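Chapter 4
The Bench and What It Is For

Every basketball team has more players than it has places on the court, and much of a coach's working life is spent apologising for this. Five play, the rest sit, and the ones who sit are expected to look delighted about it. This chapter deals with substitution: who comes on, when, and for how long.

We begin with Machala, a club whose coach believed in his starters the way some people believe in horoscopes. Over one season he used 2 substitutes with any regularity. The others kept their tracksuits zipped and became excellent judges of popcorn. By spring the starters were arriving late on defence and the fourth quarter had turned into a kind of charity work.

Gaten went the other way. Their coach made 642 changes in the same season, against 379 for Vekia, who finished above them. Legs stayed fresh, certainly, but players spent so long shaking hands at the scorer's table -- and working out whom to guard -- that the benefit leaked away.

Between these two lies most of the sensible practice in the game. We shall look first at fatigue, then at foul trouble, and finally at the delicate business of taking off a player who is scoring well and knows it.
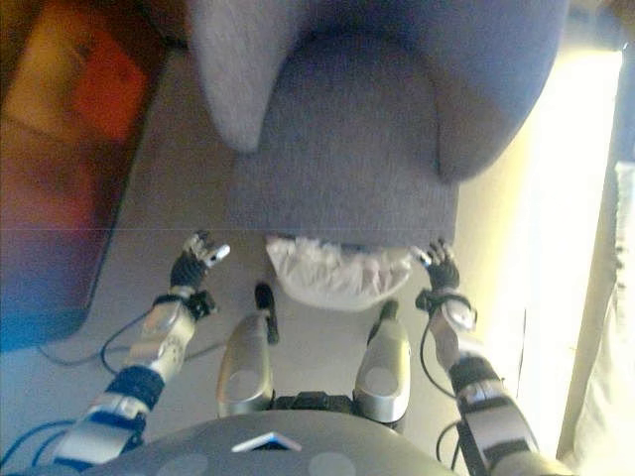

Fig. 4.1 Grey armchair, with a white plastic bag on the floor in front.

Before reading on, watch one quarter of any match with the sound off and note each change as it happens. Ignore the ball if you can. The Plunar match sheets at the back of the book have a column for this, and Section 4.1 assumes you have filled it in.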